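Notebook, 2025-02-15

Odds and ends table, Nistness room. I do like the fern cloth with the orange flowers - it makes even a crumpled blue rag look cared for! Padlock and small key are sitting side by side, and I'd like them to stay that way, please, after what happened in October. 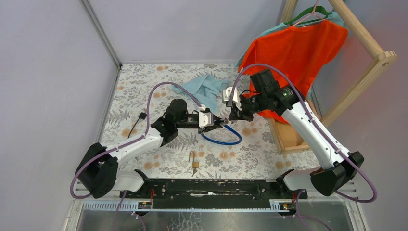
Clothes rack

Orange on the pine rack again, with a bit of teal behind it. Ynyr Gethin wants the teal one brought to the front for a change, and I suppose he's right, though I'm fond of the orange against that pale wood. The short cables still need a home (drawer 32, if the Jarent boxes ever move out). 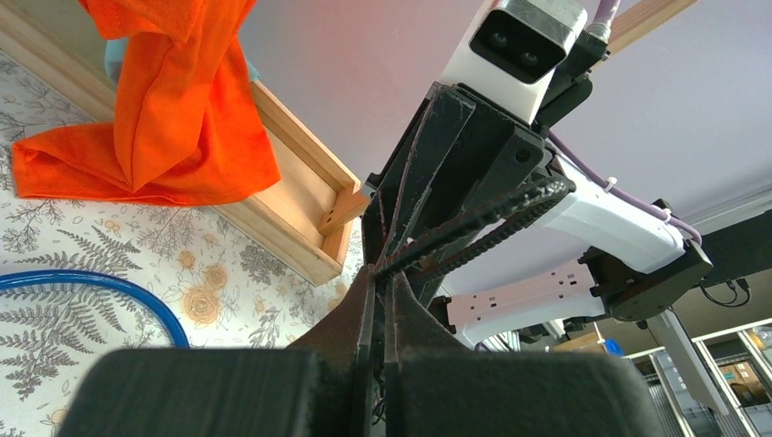
Orange cloth over the pale wood, roses and ferns underneath.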